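Notebook, Flokport bench, Saturday, July

Humidity drift on the Manetti paper hygrometers, continued from the previous book.

Both units went back in the salt chamber at 9:30. Saturated potassium bromide, reference value 81 percent at room temperature. Unit A settled 2 points low. Unit B settled 4 points low and was still creeping when I opened the lid, so the B figure should not be used for the correction table.

Changed the lid gasket. The old one had taken a set on the hinge side. Sulonholm stock is thinner than what Park ordered last time, and the clamps need another half turn to seal.

Nataša Vidmar asks whether the drift follows the hair bundle or the linkage. My guess is the linkage. Tapping the case moves the A pointer and leaves it in the new place, and a slack bundle would let it swing back. To test: swap the bundles, leave the linkages alone, repeat the soak for 11 hours.

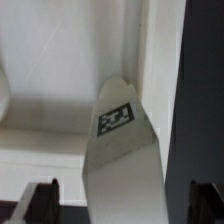
Vol. 4, p. 11

Square marker on the slanted top face of the pale block, darker band at the bend under it.

Salt slurry needs topping up before the next run. Dry crystals were showing along one wall of the tray. Chamber fan left on low, lid clamped, log sheet under the balance. Bundle swap goes first on Nataša's list.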